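Vumitz抓取样本采集工位 开工前安全与状态检查表(附检查意见)

适用范围:料箱内积木类物件抓取样本采集
工位编号:11
检查时段:8月,上午班次
检查人:Fulgencio Serrano
受检单位:Grabner实验楼,Rasen项目组

填表说明
各项结论分为“合格”“限期整改”“不适用”。凡结论为“限期整改”者,须在意见栏写明整改内容及责任岗位。安全类项目未全部合格前,不得启动自动采集程序。本表一式2份,一份留存工位,一份交项目档案。

一、机械臂与末端执行器

1.1 机械臂底座紧固件无松动,标记线对齐。
结论:合格
意见:已逐一核对标记线。

1.2 腕部线缆绑扎可靠,各关节在采集行程内运动时线缆不受拉扯。
结论:限期整改
意见:低速空跑时,腕部外侧线束在接近料箱右壁的姿态下余量偏小。由设备岗重新绑扎,完成后以手动低速模式复测全部4个极限姿态,复测记录附于本表之后。

1.3 夹爪指端无裂纹、无毛刺,开合行程与标定值一致。
结论:合格
意见:指端有轻微磨痕,不影响使用。下次检查时须对照本次记录。

1.4 夹爪附近裸露电路板有防护措施。
结论:限期整改
意见:电路板应加装绝缘护罩。护罩安装前,操作人员不得在通电状态下触碰夹爪组件。

1.5 力矩限值与速度限值已按样本采集模式设置。
结论:合格
意见:参数文件已与上一版本比对,未见擅自改动。

二、料箱与固定装置

2.1 料箱放置平稳,边缘夹具夹持牢固。
结论:合格
意见:以手推方式检查,料箱无位移。橙色弹簧夹每班开工前均须复查。

2.2 箱底及侧壁无影响物件滑移的凸起或锐边。
结论:合格
意见:箱底划痕较多,属正常使用痕迹。划痕及污渍会进入图像,数据岗应在批次说明中注明箱体状态,不得在同一批次中途更换或打磨料箱。

2.3 料箱位置与标定文件一致。
结论:合格
意见:台面蓝色胶带为定位参照,如有翘起应立即更换并重新标定,不得凭目测恢复位置。

三、物件与摆放

3.1 物件种类、颜色与当日任务单一致。
结论:合格
意见:本任务使用红棕色与绿色两类积木。混入其他物件的样本一律作废。

3.2 物件初始摆放具有足够变化。
结论:限期整改
意见:抽查前一批次记录,发现相当一部分样本的初始摆放过于规整,积木多与箱壁平行。此类数据会使学习系统对斜放、相互贴靠及靠近箱角的物件缺乏应对能力。摆放岗应按随机摆放表执行,并保证贴壁、贴角情形在每一批次中均有出现。

3.3 物件表面清洁,无胶渍。
结论:合格

四、采集程序与样本记录

4.1 相机视野覆盖料箱全部底面。
结论:合格
意见:机械臂进入料箱时会遮挡部分箱底,属可接受范围。被遮挡的物件仍须在标注中保留,并填写遮挡标记。

4.2 图像、关节状态与夹爪状态的时间戳同步。
结论:合格
意见:启动后先采集一段校验序列,确认同步后方可计入正式样本。

4.3 失败样本按规定保留。
结论:限期整改
意见:部分操作人员在抓取失败后直接删除记录。失败样本与成功样本同为训练所需,除设备故障或人员误入造成的中断外,一律不得删除。数据岗应恢复可恢复的记录,并重新组织岗位说明。

4.4 样本上传至Pomavport后完成校验。
结论:合格
意见:校验不一致的批次应隔离存放,查明原因后再行处理。

五、周边环境与人员

5.1 地面线缆已整理,不妨碍通行。
结论:限期整改
意见:料箱后方地毯上的黑白线缆缠绕,存在绊倒风险。由现场岗分束固定,并与支架底部保持距离。

5.2 示教器放置于操作人员可及之处,急停功能有效。
结论:合格
意见:急停测试2次,均正常停机。放置示教器时,其线缆不得跨越通道。

5.3 自动运行期间,人员不得将手伸入料箱。
结论:合格
意见:重新摆放物件前,必须确认机械臂已停止并处于保护停机状态。

5.4 操作人员已接受岗位培训并签字。
结论:合格

六、总体意见

本工位主体设备状态良好。腕部线缆与电路板防护两项属安全类整改,完成并经复查合格后方可恢复自动采集。其间允许以手动低速模式进行摆放验证,所得数据不计入正式样本。其余整改项由各责任岗位在下一批次开始前完成,逾期未完成的,由项目组暂停该工位的任务分配。

检查人签字:Fulgencio Serrano
复查人签字:
复查结论:

附图 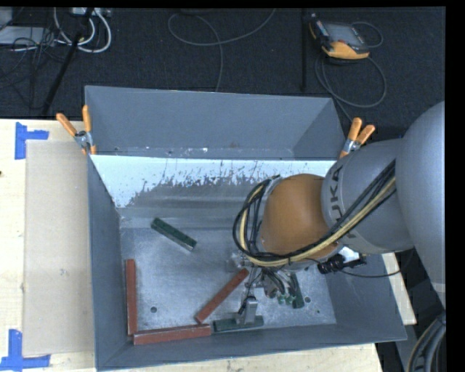

附图:11号工位料箱、积木与夹爪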